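Tomus Foundation
Community Reading Grants
Interim Progress Report: Skerneck Home Library Service
Submitted by Arūnas Rimkutė, Program Manager
12 July 2024

1. Purpose of this report

This report covers the first half of the grant period for the Skerneck Home Library Service, which delivers library materials to residents who are unable to travel to a branch. It describes activity against the approved work plan, explains one change to the delivery schedule, and sets out the work remaining. A financial statement has been submitted separately through the grants portal.

2. Service delivery

The service made 1,436 loans during the reporting period, against 1,669 projected in the application. The shortfall falls almost entirely in the opening weeks, when the Tesden route was not yet running. Loans on the two Skerneck routes have met the monthly projection since March.

At the close of the period, 98 residents were registered. Most were referred by family members or by home care staff. Referrals from medical offices have been lower than expected, and a revised referral form, shortened to one page, was sent to all participating offices last month.

Each registered resident receives a visit every three weeks. Borrowers may request titles by telephone or ask staff to choose for them on the basis of a reading profile completed at the first visit. Large print fiction remains the most requested category, followed by history and biography. Requests for audiobooks have grown, and the current stock of players is fully in use.

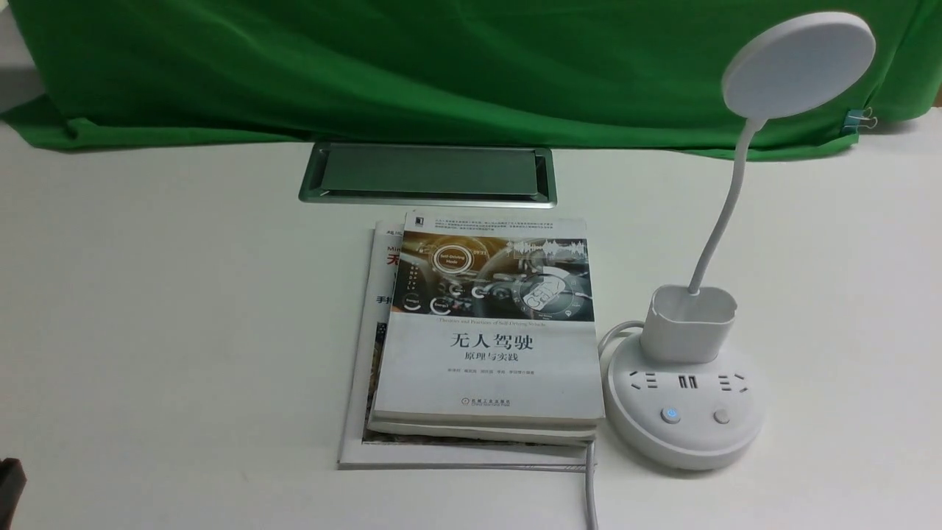
How are materials chosen for a borrower who has no particular titles in mind?
Staff consult the reading profile and the borrower's loan history, select items from at least two categories, and record the borrower's comments at the next visit so that later selections can be adjusted.

3. Change to the work plan

The application stated that the Tesden route would begin in the first month. The vehicle supplied under the lease with Eglītis required a replacement lift, and the route opened seven weeks late. The Foundation's program officer was notified at the time and approved the revised schedule in writing. No additional funds were requested. Lease payments for the affected weeks were credited to the project and have been moved to the materials budget line.

4. Staffing and training

Both part-time delivery positions are filled. All delivery staff have completed training in safe lifting, privacy of borrower records, and communication with people who have hearing or memory loss. The training on memory loss was extended from a half day to a full day at the request of staff, and the added cost was met from the library's own training budget.

5. Borrower feedback

A short survey was mailed with the spring newsletter, and 45 completed forms were returned. Respondents rated the courtesy of staff and the condition of materials highly. The most common request was for a narrower arrival window on delivery days. Delivery staff now telephone each household on the morning of the visit. Several respondents asked to keep items longer, and the loan period has been extended to cover two visits.

6. Work remaining

The priorities for the second half of the grant period are to bring Tesden registrations up to the planned level, to purchase additional audiobook players, and to complete the replacement of worn large print stock. Discussions with two assisted living residences in Tesden are under way, and deposit collections are expected to be in place at both by early fall. The final report will include loan figures by route and a full account of the materials budget line, including the transferred lease credit.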